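Home | About | Minutes | Get Involved | Newsletter | Contact

Milelden Green Week planning group
Minutes, 2/11/22, started late, quorum ok

Filed under: Meetings & Minutes, Green Week

Last meeting's minutes approved, one fix: the river walk is the Saturday, not the Sunday. Website still has it wrong.

1. Theme
Long talk. Two left on the list, "Water Close to Home" and "Less Stuff." Schools like the water one, easier to do with younger kids. Downtown shops prefer the other. Vote went to water. Logo to be redone with the new wording before the December meeting, old one NOT to be used on anything from now on, including the email footer.

2. Money
Grant came through, $2,000, has to be spent on things open to the public. No food. Question on whether coffee for the cleanup crew counts as food. Will ask. $659 left over from last year after the tent rental was finally paid. Tent people want a deposit this time.
Agreed to hold back the leftover for signs and printing until we know what the permit costs.

3. River cleanup
Bodness landing again, parking lot confirmed by the town. Gravel end only, the paved part is for trailers. Gloves in small sizes ran out last time, order more. Trash bags from public works as before, they want a pickup count by the Wednesday prior.
Tires: public works won't take them. Rashidi Hauling will, if stacked by the road and not left down the bank. Need that in writting.
Rain plan same as last year. Somebody asked what that was. It was go ahead unless there is lightning.

4. Schools
Poster contest on. Deadline to be set by the art teachers, we go with whatever they pick. Size limit this time please, the big ones wouldn't fit the library boards. Middle school wants to test creek water and show results at the fair, everyone in favor. Kits still to be priced.

5. Tree giveaway
Gimeo Nursery offering seedlings at cost. Natives only, that was the condition from the last vote and it stands. Discussion on serviceberry vs. red maple, no decision. Limit per household left open too. Pickup at the fair, not at the nursery, they don't want the traffic.
Leftovers to the park strip behind the fire station if the parks dept says yes.

6. Fair layout
Moving the repair table indoors. Bike valet by the side door. Vendors need to bring there own power strips, put this in the letter, bold. No balloons, no plastic giveaways, same rule for sponsors.

7. Other
Sign-up sheet link broken on phones. Storage closet key, second copy needed.
Motion to move meetings half an hour earlier, failed on a tie, stays as is.

Adjourned.

Last updated: after corrections to item 3

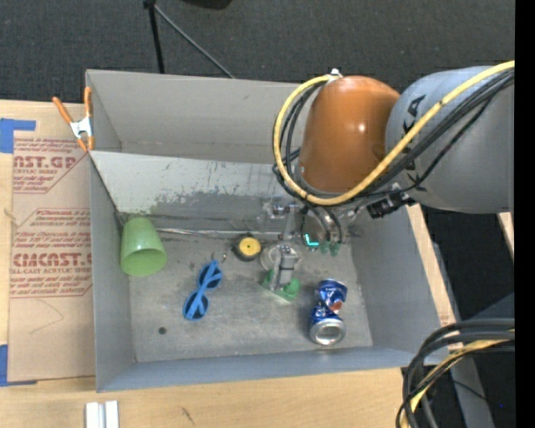

Still open from item 5: species and household limit, send preferences by email before the December meeting so we can order.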